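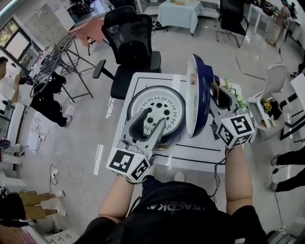 One navy-blue plate, held on its edge.

How Does a Wind-Up Toy Know Where to Go?

It doesn't. Let's get that out of the way. A wind-up toy has no brain, no battery and no plan. It will march off the side of a table with total confidence, and if you pick it up and put it back, it will do it again. What it does have is a spring and a handful of gears, and those are much more interesting than a plan.

Where the energy comes from

It comes from you. More exactly, it comes from your breakfast. Your body turned your toast into energy, your fingers used some of that energy to twist a key, and the key passed it on to a spring inside the toy. So a wind-up mouse runs on toast. You may tell people this.

The spring is usually a long, thin strip of metal rolled into a spiral, a bit like a cinnamon roll with less icing. When you turn the key, the spiral gets tighter and tighter. Metal strips like this would much prefer to be loose. The tighter you wind one, the harder it pushes to get back to the way it was. Scientists call this stored-up push potential energy. You could also call it a grudge.

When the toy starts to move, the spring unrolls and the stored energy becomes kinetic energy, meaning the energy of things that are moving. A little of it also turns into sound (that whirring) and a tiny bit of heat. None of it disappears. It just stops being useful to the mouse.

What's that clicking noise?

As you wind, you'll hear click-click-click-click. That is a part called a ratchet. A ratchet is a wheel with slanted teeth and a small lever that rests against them. The lever is called a pawl, which sounds like something on the end of a dog's leg but is spelled differently to annoy you.

Turn the wheel one way and the pawl slides up each slanted tooth and drops down behind it. Click. Try to turn it the other way and the pawl jams against the steep side of the tooth and refuses. Without a ratchet, the key would spin backward the moment you let go, and all your hard work would be over in half a second.

Why doesn't it go off all at once?

Good question. A tightly wound spring wants to unroll right now. If it did, your mouse would give one enormous twitch and then lie there for the rest of the afternoon.

Gears are part of the answer. A gear is a wheel with teeth around the outside, and two gears sitting next to each other lock teeth and turn together. The trick is to make them different sizes. Say a big gear has 50 teeth and the little gear beside it has five. Each time the big one goes around once, the little one has to go around ten times just to keep up. Poor little gear.

The spring turns the big gear slowly. The little gear turns much faster, and it can be joined to another big gear, which drives another little one, and so on down the line. A row like this is called a gear train. (There are no seats.) By the last gear, one slow turn of the spring has become a great many fast turns.

You don't get this for free, though. Every time the gears add speed, they take away strength. The last gear spins fast but weakly, and you could stop it with the tip of your finger. The spring is strong but can only let go as quickly as that last fast wheel allows. Lots of toys also have a small rocking piece that taps against the last wheel and holds it back a bit more. That's where much of the buzzing comes from.

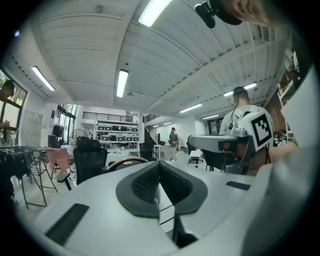
All this holding back is what gives you a decent run. The Utach beetle, a small green toy made by a company called Kashyap, walks for 15 seconds on a full wind. That may not sound like much, but try watching a beetle head toward a glass of juice for 15 seconds.

How a turning wheel makes walking feet

Gears go around. Feet don't, or at least they shouldn't. So something has to change a turning movement into a back-and-forth one.

The part that does it is called a crank. Picture the pedal on a bicycle, sticking out to one side of the middle. As the wheel turns, the pedal goes up, forward, down and back. In a walking toy, each foot is attached to a tiny crank, and the two cranks point in opposite directions. When the left foot is up, the right foot is down. Then they swap. Then they swap again, until the spring has had enough.

Hopping toys often have both feet moving together. Swimming toys may have cranks for arms. Toy cars mostly skip the whole business and join the gears straight to the wheels, which is lazy but fast.

Can you wind it too much?

Yes, in a way. Once the spiral is wrapped as tightly as it can go, the key stops turning. At this point there is always somebody who thinks, "One more." One more can bend the key, crack a plastic gear or pull the end of the spring off its hook. When the key feels stuck, it's full. Let go.

Pull-back cars are a little different. You roll the car backward and the wheels wind the spring for you. Many of them have a part that slips and makes a rattling sound when the spring is full, so you can keep pulling without breaking anything. Whoever designed that had met children.

Where to see lots of them

The toy museum in Sakthorpe has 807 wind-up toys on its shelves, including a tin duck that has been missing its key for longer than your parents have been alive. Number 699 in the guidebook is the Rirovley Bear, who plays the drum. His back has been left open so that you can watch the gears turning. He is wound up every January for a few minutes and drums very badly.

Try it yourself

You'll need a wind-up toy, a clear patch of floor and a ruler or tape measure.

Turn the key two full times, set the toy down and let it go. Measure how far it went. Now try four turns, then six, and write down each distance. Does twice as much winding take it twice as far? Look at how it moves, too. Is it faster at the start or near the end?

Then try the same thing on carpet. The toy will have a terrible time, and you will have discovered friction.

Words to know

Crank: a part that sticks out from a turning wheel and changes going around into going back and forth.

Friction: the rubbing that slows things down when they touch.

Gear train: a row of gears that pass movement along.

Pawl: the small lever in a ratchet. Not a foot.

Potential energy: energy that is stored up, waiting.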